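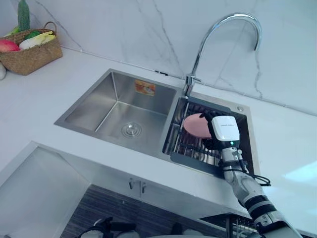

*Right hand at the sink, with the drying rack underneath.*

**Wanted: a few people to help teach a two-armed robot to do dishes**

Apr 6, 2021

Rewi is a two-armed robot that I'm building at home, mostly in the evenings, and I've reached the point where the project needs more hands than mine. If you like tinkering, or you've got strong feelings about how a dishwasher should be loaded, please read on!

The goal is modest and I love it: Rewi should be able to take a dish out of the rack in the sink and set it between the tines of the dishwasher without me touching anything. Right now the arms are driven by a person at a pair of handles (we call that rig the Mamasov, long story), and every run gets recorded so the software can learn from it. I have 159 good runs saved. I want 2,000 by December, and I really don't want them all to be me, as my habits are showing up in everything. I always come at a plate from the right, for one thing. Other people will do it differently, and that's what the project needs.

**What you'd be doing**

- Driving the arms through short kitchen jobs: moving a plate, turning a cup, picking up something soft
- Resetting the counter between runs
- Tagging the recordings afterward in Ullix, the little labeling program I wrote (it's ugly but quick, and I'm open to complaints)
- If you're handy, helping me tidy the wiring and rework the finger pads

Most sessions run two hours, with a break in the middle and decent coffee. You can come once or come every week. No robotics background needed — one of our best drivers so far is a retired piano teacher, and she picked up the wrist motion faster than I did. 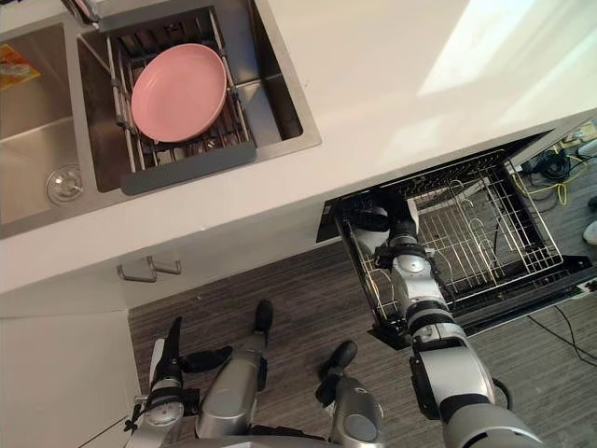

The lower rack is the hard part. Getting a hand in among the tines at a useful angle means tilting the wrist much further than feels natural from the handles, and most new drivers need a few tries before they stop bumping the wire. Don't worry about that. Failed runs get saved too, and we use them.

**I'm especially hoping to find**

- One person comfortable with Python who'd enjoy cleaning up the playback code. It's 37 files and should be far fewer.
- Someone who has cast silicone or urethane at home and could talk me through making softer pads
- Left-handed drivers, please, please get in touch

You should be 16 or older, okay with standing for a while, and willing to tie back long hair and leave dangly jewelry in your bag. There's an emergency stop within reach of the driver, and I'll show you how to use it before anything gets powered up.

**The practical stuff**

This is unpaid, apart from dinner on build nights. The house is on Mometti Lane, a short walk from the bus stop, and there's street parking. There are two steps up to the front door; tell me if that's a problem and I'll put the ramp down.

To sign up, leave a reply on this post with the evenings you're usually free and one line on what you'd like to try first. I'll answer everybody, though it may take me a couple of days.

— Zachary Beaudoin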